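How to fold a long-sleeved top with a two-finger gripper (and can machines do it yet?)

Short version: sort of, slowly, and not on their own in my house. I've been trying chores with a hand-held gripper since March, writing down every squeeze that goes wrong, and folding is the one people always ask me about. So let's do a top!

1. Lay it out flat on the bed, sleeves out to the sides. Smooth the big creases first. A person does this with one lazy sweep of the arm, but two padded fingers have to press and drag, press and drag, and the sheet underneath loves to come along for the ride.

2. Start low down, near the hem. Open the fingers a little, press down until the pads touch cloth, then close slowly so you get a pinch of fabric between them. Busy prints make this harder than plain ones (for software, I mean, you and I don't care), as a crease and a printed line can look very much alike.
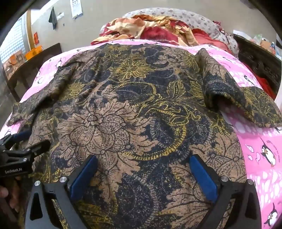

Pressing into the print with both pads, one sleeve still bunched up on the penguins.

3. Bring the sleeves in one at a time. Lift the cuff higher than you think you need to, carry it across and let go late. My friend Chih-ming Kuo swears by doing the bunched sleeve first and I've come round to his way.

4. Fold the bottom up to the collar, pat it down, done. My best time is 22 seconds. By hand I don't even notice I'm doing it.

Clothes are only half of tidying a bed, though. Once you get on to thick fleece and heaped bedding, everything bulges and slides, and whatever you pick up wants to take the blanket with it.
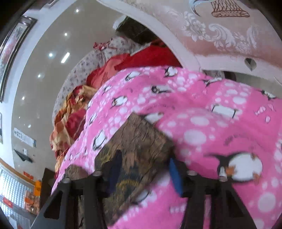 For stiff, flat things I go in at an angle, grip well away from the corner and draw the thing out along its own length. Pull straight up and you'll snag the fleece nearly every time. If the pads slip, let go completely and start again, don't squeeze harder.

Could a robot do all that by itself? I've watched the Trenico demo over and over and it does fold a T-shirt, very nicely too, on a bare table. Give it a heap of blankets and I'd still bet on my nan. Ask me again next March. Duvet covers are up next, wish me luck!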